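I filled the last page of the spending notebook in May, so it's time to write down how it went. A few people have asked since I mentioned it in the winter, and my answers by email kept getting longer.

The notebook is a plain ruled Grutness with a gray cover and 117 pages. Everything I bought went into it, by hand, on the day I bought it. Rent, gas, stamps, the good olive oil, the parking meter outside the dentist. I didn't have a goal when I started. I had a checking account that was always lower than I thought it would be, and I wanted to know why.

## Why paper

I tried two apps first. Both of them connected to the bank and sorted everything for me, and I stopped looking at either one inside a month. They also got things wrong in ways that were hard to fix. The hardware store in Stetow sells milk and bread at the front counter, and according to one app I spent most of a winter on home improvement.

Writing a number down takes a few seconds and you have to look at it while you do. I kept the notebook on top of the refrigerator with a pen clipped to it. When I came in, I emptied my pockets, copied the receipts, and threw the receipts away. If I'd paid cash and had no receipt, I wrote what I remembered. Some of those are probably off by a dollar.

I never carried it with me. I thought about getting a smaller one for my coat, but I know I would have lost it, and then I would have had neither the notebook nor the excuse of an app.

## The columns

At the start I had too many. I drew nine columns across a page that wasn't wide enough for them and spent a lot of time deciding where things belonged. Is dish soap food? It comes from the grocery store and it's on the grocery receipt. Is a sandwich at the bus station food or travel? I wrote small notes in the margins about this that I can no longer read.

By the end of the first few weeks I was down to four: House, Food, Getting Around, and Other. Other got big, and I let it. Then one evening Toàn Kiều came for dinner and looked through the notebook while I was cooking. He does the books for Neagu, the upholstery place behind the post office, so he's used to looking at columns. He said that when a column called Other is the second biggest, it should be given a real name. I asked what name. He said that was my job.

So I went back through Other with a pencil and put a letter next to every line. G for gifts, H for health, S for small things. It took most of an evening. Gifts was lower than I would have liked. Health was almost all one item, the dentist. Small things was the rest of it.
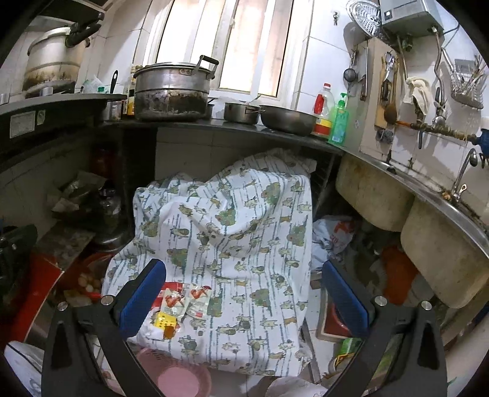
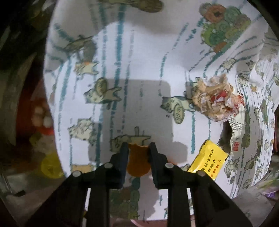
Small things turned out to be the most useful category I had, and it's the one I'd tell anyone to start with. It's made up of purchases I wouldn't remember a day later: a pen, a coffee, a lemon, a newspaper, a pack of batteries that might or might not have been needed. Snacks caused the most trouble. Packets like the ones with the chickens on them in the first picture had been going under Food whenever they were on a grocery receipt and under Other whenever I picked them up at the gas station, so neither column was telling me the truth. I moved all of them to small things and left them there. The Food number dropped and started to match what I cooked.

After that I changed how I did the weekly total. I had been adding everything into one figure at the bottom of the page, and it didn't tell me much, because a week with rent in it looks nothing like a week without. Now I total each column alone and never add them together until the end of the month. It's slower and I like it better. The rent is the rent. I can't do anything about it in the middle of the month, and seeing it mixed in with bread made me feel bad about the bread.

## What it showed

I expected the problem to be restaurants. Everyone says restaurants. I don't eat out much, and the notebook agreed with me.

The real answer was split between two places. The first was Mirko, the discount store on the way home from work. I went in for one item and came out with five, nearly every time. None of it was expensive. I own three sets of measuring cups. The entries from Mirko run down the page in a row, the same name over and over, and after a while I was embarrassed to write it again. That was enough to make me walk on the other side of the street. I still go, but with a list, and I go on purpose.

The second was the car. I had always thought of the car as paid off, and therefore free apart from gas. In the notebook it had its own column and I could see all of it: registration, insurance, a tire, wiper blades, the parking meters, an oil change, then a repair to the front end that I had put off for too long. For the full run of the notebook, Getting Around came to just over $3,000. I hadn't had any number in my head before, but if you'd asked me to guess I would have said half that.

I haven't sold the car. I live too far from work to walk, and the bus stops running before my late shift ends. But I've started setting money aside for it each month the same way I do for rent, in a separate savings account, and when the next repair comes it won't knock everything else over. That one change has done more for the checking account than any of the small stuff.

## What didn't work

Color coding. I bought a set of highlighters (small things) and used them for two weeks. The yellow bled through the paper and made the other side hard to read.

Writing down how I felt about each purchase. I had read that this helps. I wrote "fine" next to almost everything.

Guessing ahead. At the start of one month I wrote down what I thought each column would be and then compared at the end. I was close on Food and House and far off on the rest, and knowing that didn't change what I did. Maybe it would work for someone with steadier hours.

I also missed days. There's a stretch in the fall when I was sick and the pages say only "soup, pharmacy" and a total I took from the bank statement. For a while that gap bothered me more than it should have. I nearly quit over it — I figured the whole record was spoiled. Then I got better, bought groceries, wrote them down, and kept going. Looking at it now, the gap takes up less than a page.

## What I'd do differently

I'd skip the nine columns. I'd start with House, Food, Getting Around, and Small Things, and leave a blank column on the right for whatever turned up. I'd write the name of the store every time, even when it seemed obvious, as there are entries from the first month that just say "bag, 6.40" and I have no idea what kind of bag that was.

I'd use a notebook that lies flat. The Grutness has good paper but the spine is stiff, and the inside edge of every left-hand page is cramped because I was holding it open with my wrist. I have the same kind again for the next round, bought before I'd thought this through. I've bent it back over the edge of the table a few times and it's loosening up.

Toàn asked if I'd put the whole thing into a spreadsheet now that it's finished. I started to. I typed in the first month one night and it was dull work, and I didn't learn anything I hadn't already seen on the page. He says I'll want it at tax time. I don't think I will, but I've kept the file.

The old notebook is on the shelf with the cookbooks. The new one is on top of the refrigerator, with the same pen. The first entry is the notebook itself, under small things, and the second is a jar of mustard.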